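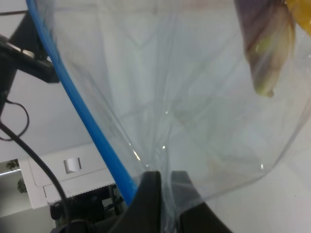
The bag, gathered at the neck, as the gripper sees it.

26 Sep 2019

I said I would keep this diary going for the whole of our trial with the Pommont and I have already missed most of a week, so tonight I've made a big pot of tea and put my feet on the other chair and I'm going to do it properly.

For anyone new (hello, Mum's book group!), the Pommont is a robot arm on hire from a firm called Fandel, and the idea is that a small business like ours can have one on the bench for a month and see whether it earns its keep before signing anything. Ours is the packing kit, with the two-finger gripper and the little camera at the wrist. You teach it by taking it through the job again and again, and it is supposed to get the hang of things from there. We make up fruit bags for offices and for a few nurseries, and I had been wanting to try something like this since July, when three of us had tennis elbow at once and not one of us had been near a tennis court.

So, bags. I thought the fruit would be the hard part. I had worked myself up about bruised bananas and squashed plums, and I even wrote a rather stern email to Fandel about it before the thing arrived, which I now feel a bit sheepish over, as Theophilus Dogbe replied so kindly and at such length. The fruit has been fine. It is the bag that has had us muttering. A clear plastic bag has no proper shape of its own, it catches every light in the room, and if you nudge it on one side it moves on the other. When I do it by hand I don't look at all, I just feel for the neck and there it is. Try explaining that to a machine! Try explaining it to Amerley Ansah's nephew, come to that, who helped us over the summer and never did learn to do it without using his teeth.

The picture at the top is from this morning, and I'm very fond of it. It looks like nothing much, I know, all creases and shine, but look how tightly the plastic is drawn in between the two black fingers. A good narrow neck is what we're after. With a wide floppy one you end up with a sort of pillowcase, and the tie goes on crooked, and then somebody at the other end rings up because there's a banana in the lift.

I should explain how we've been going about it. Mariama Ayaaba stands at the arm in the mornings because she has the patience, and I take over after lunch, when I have no patience but a great deal of biscuit in me. We do a run of demonstrations, then let it have a go by itself, then write down what happened. Fandel's booklet says 123 demonstrations is enough for a job like ours, and I don't know where they got such a particular number, but we did exactly that many in the first stretch because I am the sort of person who follows a recipe to the letter the first time. Then we did more. By tea time today the counter on the tablet said 153, and I do think the extra ones made a difference, mainly because by then we had stopped being so careful and polite and were moving the arm in a natural way.

Here is what I would tell a friend about it, good and bad together.

The gripper itself I like very much. The fingers close firmly and they don't snatch. I had expected holes in the bags and I've had very few, and those were on the thin bags from Mathebula, which tear if you breathe near them, so I can't in fairness hold that against the machine. Amerley Laryea wants us to go back to the thicker ones anyway and I expect she'll get her way, she usually does.

The wrist camera is good and I enjoy looking through the pictures in the evening far more than I ought to. It's like seeing your own kitchen from the height of the cat. What I don't like is that you have to save them one by one, and the button for saving sits right beside the button for clearing the day's run. I have already lost one afternoon's worth to that and I said a word I won't write down here.

Setting up took us six hours. The leaflet says a morning, and I suppose it was a morning if you start very early and don't stop for anything. To be fair to them, a good part of that was me putting the bracket on the wrong way round, taking it off, having a sit down, and putting it on the wrong way round again. The drawings in the booklet are tiny. Araba Boateng held the torch and the magnifying glass and was very nice about it.

Then the price. The hire is £1181 for the month with the gripper, and the telephone help is included, but if you want somebody to come out to you that is extra, and I wish they'd put it on the first page. I rang the telephone help twice. The first time I got straight through to a real person who knew what a fruit bag was. The second time I listened to a pan pipe version of something for so long that I finished the invoices.

We did look at one other service before settling on this, from Flollovora, where they take your bags away and do the teaching at their own place and bring you back a machine that already knows the job. I can see why some people would prefer it. But I wanted us to learn it ourselves, and Mariama wanted to see it working among our own clutter, with our own light, and I think she was right about that. The light matters more than I'd have guessed. After about three the sun gets round and the plastic goes all over sparkles, and the arm starts hesitating, coming up to the bag and going back a little like somebody at the edge of a cold swimming pool. We're going to try a blind. I've got an old cream one in the loft, if the mice have left me any of it.

What I can't tell you yet is whether we'll keep it. Araba says yes, Amerley Laryea says ask her when it can do the ties as well, and I change my mind every time I pass the bench. When it goes well I find I'm standing there with my hand over my mouth like a parent at a nativity play. When it goes badly I could do four bags myself in the time.

Tomorrow we are trying the bigger bags, the ones for the nurseries, and Mariama is bringing her good screwdrivers. I must remember to ring Theophilus about that save button, and we're nearly out of ties.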